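Winter Wardrobe Sort-Out at Paju

31 Jul 2021 - gallery by Mathis Moulin

Midsummer is a brilliant time to go through the coats and fleeces, and we had a lovely time doing it! Fabrice Millet put the kettle on, I put the radio on, and we got stuck in. Anything we're keeping goes back in the cupboard until December, and the rest is off to the swap rail at Tinudton.
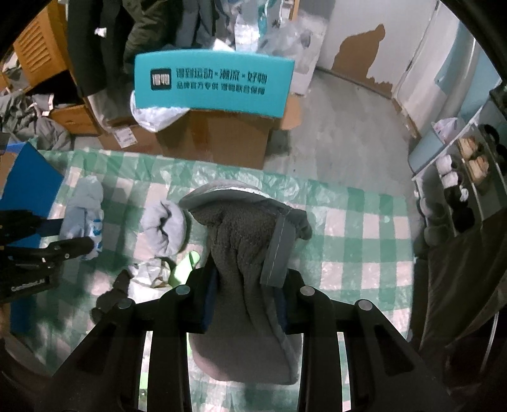
Dark grey fleece, wonderfully fuzzy, held over the checked mat. Olive padded jacket still hanging up at the back - I love that colour.

The swap rail is open to everyone and costs 2 euros to join in. Bring clean clothes with working zips, and a bag to take your finds home. Children's sizes are especially welcome!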